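Belkadi Short Course in Practical Robotics
Unit 4 handout: Showing the robot what you mean
By the course tutor, Trondodbridge campus
September

Welcome back, everyone. Last unit we spent a good long while on moving an arm through positions that somebody had typed in beforehand, and I know a few of you were itching to get your hands on the gear and simply show the thing what to do. Your patience is about to be rewarded! This unit is all about demonstration, and by the end of it you should have recorded a set of your own that a learning program could make some sense of.

Please read the whole handout before you come to the lab. It's a bit long, I know, but the bench time goes quickly and I'd much prefer you spent it picking things up than reading over my shoulder.

Three ways of showing

The first way is to take hold of the arm itself and guide it. The motors are put into a soft mode, you grip the wrist and push the arm through the job while the joints record where they've been. It's lovely for short tasks such as placing a lid or pulling a drawer, and you get a real feel for what the arm can and can't reach. It's tiring, though, and your own body tends to end up in front of the cameras. Watch your elbows as well as the robot's.

The second way is remote control. You sit at the Saltska station, move the small leader arm, and the larger follower arm copies you. Everything recorded is something the robot has done with its own joints, so there is very little to translate afterwards. The price you pay is feel. Most of you will find, on your first go, that you squeeze far too hard or stop short of the object, and that depth is difficult to judge from a screen. Give yourself a few practice runs that you don't intend to keep, and don't be discouraged. Everybody's first handkerchief goes on the floor.

The third way, and the one we'll use for most of this unit, is the hand-held gripper. You carry the gripper as you would a pair of kitchen tongs, with a camera riding along on it, and you do the job yourself at something close to your natural pace. There's no arm attached while you work. Later on, the path of your hand and the opening and closing of the fingers are worked out from the recording and handed over to an arm that carries the same sort of gripper. You can take it into any room where there's a job worth doing, and that is its great charm.

Why we practise on clothes

A block is a block wherever you put it down. A shirt has a new shape every time you let go of it, and a heap of clothing is harder again, with one garment lying over another and a good part of everything hidden. You can't write down in advance where the sleeve will be. What you can do is show, over and over, how a person looks at a heap, decides on a sensible place to take hold, and goes for it.
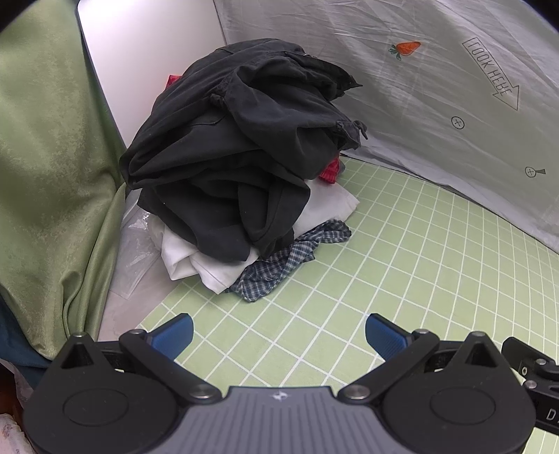
Figure 1. A mixed heap on the grid covering, gripper open in the foreground.

Spend a minute with Figure 1 before you read on, and decide where you would take hold. The black garment is the obvious candidate, as it lies over the white and takes up most of the heap, but "grab the black one" isn't yet a plan. Its broad, smooth drape at the front gives the fingers little to close on from straight ahead. The pointed flap over on the right, or the small bunched knot near the middle of the mound, might be kinder places to start. The checked cloth at the front right is a tempting choice too, with its narrow, wrinkled middle – though one end of it runs in beneath the white fabric, so you'd want to think about what else might move when you pulled.

There isn't one right answer, and I'd be a little worried if the whole class agreed. What matters is that you choose for a reason and then choose in much the same spirit next time. If you take edges in one recording and great handfuls from the middle in the next, the program is left with a muddle halfway between the two.

Recording your demonstrations

Work in pairs, one person on the gripper and the other keeping the log. Swap over after every 9 recordings, or sooner if your wrist is complaining.

1. Shake the clothes out and drop them in a fresh heap. Resist the urge to arrange them nicely.

2. Start the recording with the gripper open and held still, far enough back that the heap is well in view. Hold it there while you take a slow breath.

3. Pick your spot before you move. Hesitation gets recorded along with everything else, and a robot will happily learn to dither.

4. Approach in one steady movement. Let the fingers pass either side of a fold and close them fully. If you miss, open up, back away a little and try again.

5. Lift straight up until the garment is clear of the others, carry it to the side and let go. Keep your free hand out of it altogether, even when something snags.

6. Return to your starting position, hold still again and stop the recording.

A word on misses. Please don't delete them all! A recording where you missed, backed off and then got hold of the cloth is a very useful thing, as the robot is certain to miss sooner or later and ought to have seen what to do about it. Mark it in the log as "recovered" and carry on. The ones to throw away are those where you lost track of what you were doing, turned the camera sharply away from the work, or helped with your other hand.

Keeping the log

Each recording needs a number, the garment chosen, the kind of grasp (edge, fold, knot or handful) and how it ended. Use plain words for colours so that your partner's notes match yours. Save everything to your pair's folder on the Balon drive before you leave, and open the last file to check that it plays.

To give you some sense of scale, the class before yours finished this unit with 341 usable recordings, and the shared collection we'll be training on in Unit 6 holds 3000. Your own share will feel small while you're making it. It does add up, and the odd heaps and the unusual grasps are often the ones I'm happiest to see come in.

For next time

Bring your log and one recording you're pleased with, along with one that went wrong in an interesting way. We'll watch them together at the start of the session, and I'd like you to be ready to say why you took hold where you did. If you've time to spare, repeat one of your grasps at the Saltska station and write a paragraph or so on what changed when you could no longer feel the cloth through the handle.

Last updated: September

Related handouts
Unit 3: Moving between fixed positions
Unit 4 supplement: Looking after the hand-held grippers
Unit 5: Cleaning up your recordings
Unit 6: Training on the shared collection
Saltska station: booking and start-up notes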